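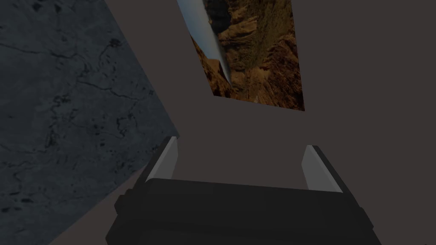

View from the wrist camera in the simulator, jaws open. Marble slab on the left, canyon picture up top, nothing between the pads.

1/ So I've spent most of August trying out two parallel grippers in simulation before we spend any money on either. A few of you asked how it's going. Long thread, sorry. Short version: I trust the numbers less now than when I started.

2/ The two candidates are the Rilex and the Marier. Same basic idea, two fingers, flat pads, one motor. The Rilex opens wider. The Marier closes faster and costs a good deal more. Both sales sheets say "suitable for learned control", which as far as I can tell means the gripper has a cable.

3/ The arm is the same for both, and so is the controller, a thing called Grellell that Tarık Polat wrote two jobs ago and still answers emails about. The policy takes in the wrist view and nothing else. No overhead camera. That was Dilek Altıntaş's idea and I argued against it for a week.

4/ Her point was that if the overhead camera does all the work, you learn nothing about the gripper. Fair. My point was that the wrist view sees so much of the gripper's own body that you are paying for pixels of black housing. Look at the bottom of the picture again. Also fair, I think.

5/ The backgrounds get shuffled between runs. Slabs, flat pictures, plain ground, whatever the randomiser hands out. The canyon is one of the better looking ones. The theory is that a policy which has seen a canyon lying on the floor won't be upset by your workshop.

6/ I'd like to see that theory tested by somebody who isn't selling it. Most of the papers I've read compare "with shuffling" to "with no shuffling at all" and then stop. Nobody's real choice is between those two.

7/ Anyway. 307 attempts per gripper, same seeds, same start poses. The task is dull on purpose: go down, close on a small block, lift it, hold it.

8/ First result: the Rilex won, and by a lot. I got excited, wrote it up, sent it to Melahat Yaman. She wrote back with one line: "what friction did you give the pads?"

9/ Reader, I had given them different friction. The Rilex model came from the maker with its own values baked in. The Marier model came from a public download and had the simulator default. I was comparing two text files.

10/ Set both to the same value, ran everything again. Now the gap is small enough that I wouldn't bet lunch on it. The ranking even flips if you change the seed set. I did that 4 times and each one got two wins. Very helpful.

11/ What does hold up across all the runs is where they fail. The Marier tends to nudge the block away with one finger before the other arrives. The Rilex gets around the block more easily with its extra opening, then closes a bit off centre and drops it in the lift.

12/ Whether either of those happens on real hardware, I don't know. Contact in simulation is a polite guess. Songül Ekinci has used the real Marier and says the nudging sounds right to her, but she also says hers had a worn belt, so make of that what you like.

13/ Camera notes, for the people who only follow me for camera notes. I tried 2 mounts. One high on the wrist and tilted steeply, so both fingertips stay in view. One lower and straight down the middle of the jaws.

14/ The straight one looks lovely in slides. It also loses sight of the block's edges in the last stretch before closing, exactly when you'd want them. The tilted one gives you both pads and a decent piece of floor ahead. I'm keeping the tilted one.

15/ Pad colour matters more than I'd have guessed. Pale grey pads on a black body are easy to pick out. I made the pads black as a check and the policy got noticeably worse at stopping in the right place – same weights, same everything, only the colour changed.

16/ That bothers me. It suggests the thing is reading jaw opening off two bright rectangles when the controller could simply tell it the number. Tarık's answer was "then tell it the number". So I did, and it mostly ignored the number and kept watching the rectangles.

17/ Dark slabs close to a finger are the other weak spot. When a black jaw sits near something nearly as dark, its outline goes soft and the approach gets hesitant. The pale pad still shows up, the rest of the finger less so. I'd want brighter housings on the real thing. Neither maker offers one.

18/ Someone asked about the Coşkun controller as a replacement for Grellell. I had it on loan for an afternoon. Nice interface, good manual, and the gripper command is a plain open/close with no position feedback in the version I was given. For this job that rules it out. For a packing line it may be fine.

19/ Someone else asked why I don't "just train longer". I trained for 4 times as long on the Rilex. The success rate crept up on the backgrounds it had seen and stayed flat on the ones it hadn't. If you sell compute, please don't reply to this post.

20/ Where that leaves the purchase: Gönül Gezer holds the budget and wanted a name by the end of the month. I've told her the simulator can't pick one. She asked what I was doing all August then. I said finding that out, and she hung up quite gently.

21/ My recommendation was to borrow one of each for a fortnight, put the same pads on both, and run the same dull block task on a bench. The Rilex people said yes the same morning. The Marier people want a call first "to understand our journey".

22/ Things I'd do differently: check friction on every model before the first run. Check finger mass too, the Marier download had fingers that weighed almost nothing. And write down the pad settings in the results file, where Melahat can find them and be rude to me sooner.

23/ Before anyone asks for the models – the Rilex one isn't mine to share. The randomiser settings are, and I'll put those up once I've taken out the folder names, some of which were written late at night.

24/ If you've run either gripper on a real arm with a tilted wrist camera, I'd like to hear from you, especially if it went badly. Pad wear and missed grasps most of all. Replies are open, messages too.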